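# About Pluvel

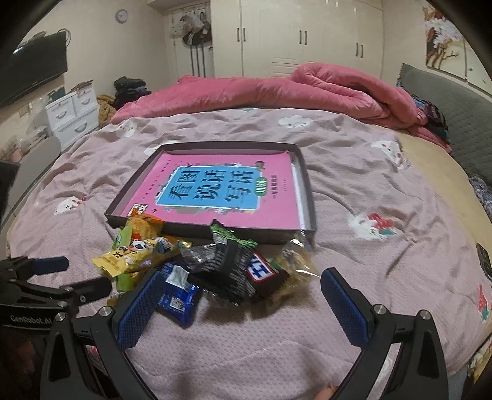
*A pink workbook in a shallow tray, snack packets heaped in front of it, and two hand-held grippers.*

Pluvel packs mixed parcels for families and small schools. A typical parcel holds printed material, a few snacks and sometimes a toy, and few parcels are alike. We work from one building in Parkberg and ship 1645 parcels in a normal week.

## What we automate

Until April, every parcel was packed by hand from start to finish. Four packers stood at one bench, picked from open shelves and carried each full tray to the sealer. The sealer is now fed by a conveyor, and two robot arms on the Salian line pick the items that are easy to hold: books, boxed goods and stiff packets.

Soft and shiny wrappers are harder. A packet changes shape when it is gripped, and its reflections confuse the depth reading. For these items we train the arms on recordings of people doing the same task with hand-held grippers. Recordings are made in ordinary rooms as well as at the bench, on different surfaces and under different light. Each new item type gets 1000 recorded picks before it is tried on the line.

An item moves to the arms only after it has passed a trial run next to a person. Items that fail stay with the packers. At present that includes anything in glass, anything with a loose ribbon, and most bags that weigh very little.

## What changed for the packers

All four packers are still employed here. Their work is now divided as follows:

- **Line watch.** One person clears jams and handles trays the arms have set aside.
- **Hand packing.** Two people pack the items the arms do not take.
- **Recording.** One person records picks and labels the failed ones.

The posts rotate every 2 hours. Lakmal Roy set the rotation after the first month, when line watch proved more tiring than packing. Lifting has gone down. Time spent looking at a screen has gone up, and we have moved the monitor twice as a result.

Pay was regraded when recording became part of the job. Anyone who holds a post can stop the line without asking. Stops are logged by cause and carry no name.

Some complaints are still open. The conveyor is louder than the old bench, and the tray return is set too low for the taller staff. A raised return is on order.

## People

- Kumudini Haque, managing director
- Ívar Oddsson, line engineering
- Lakmal Roy, packing floor
- Beatrice Mabula, recording and data
- Iraís Hinojosa, staff training and safety

The order software, Flena, is maintained in-house by Ívar's group. Questions about the line or about open posts can be sent through the contact form and go to Iraís Hinojosa first.

Page last revised Oct 5, 2026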